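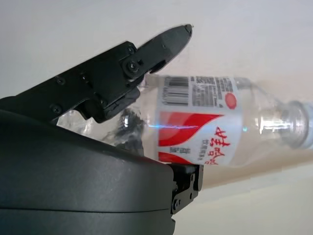

Drinking More Water at School: What We Learned at Rosthorpe

Student project report by Uriel Ayala and Beverley Merrick
October 2025

Why we picked this topic

When our class was asked to choose something about everyday health, the two of us kept coming back to water. Beverley plays soccer and often gets headaches after practice, and Uriel had noticed that he could go from breakfast to the last bell without drinking anything at all. We wondered how many other students at Rosthorpe were the same, and whether a small change could help them.

What we did

We asked 23 students from our grade to keep a drinking diary for 7 school days. Every time they had something to drink they wrote down what it was, when they had it and how much, in milliliters. Our teacher, Mr. Symonenko, suggested a page small enough to fold into a pencil case, and we are very thankful for that idea, as our first version was a big sheet that would have been lost by lunch. Three students stopped partway through, so the results come from 20 complete diaries.

We also talked with the school nurse, Othmane Hamdy, who was kind enough to give us most of his lunch break. He told us that thirst is easy to mistake for hunger or for being tired, and that people need different amounts depending on their size, the weather and how active they are.

What we found

Most of our group drank less than 1000 ml between arriving at school and going home. The mornings were the driest part of the day — many diaries had nothing written before lunch. Students who brought their own bottle drank more often than those who used only the fountains, and they drank in small amounts instead of all at once.

The reasons people gave were interesting too. Some did not like the taste of the fountain water, some said the line was too long between classes, and a few did not want to ask to leave the room. Our classmate Unai Marín wrote that he simply forgets, and we think he speaks for a lot of us!

Problems with our project

Writing things down probably made people drink more than usual, and several students admitted they had guessed the amounts. It was also a warm week, so we would love to repeat the diary in May and compare the two.

What we would like to see

We would like teachers to allow bottles on desks in every class, and we would like a second fountain near the gym. We have written a letter to the principal asking for both and are waiting for her answer.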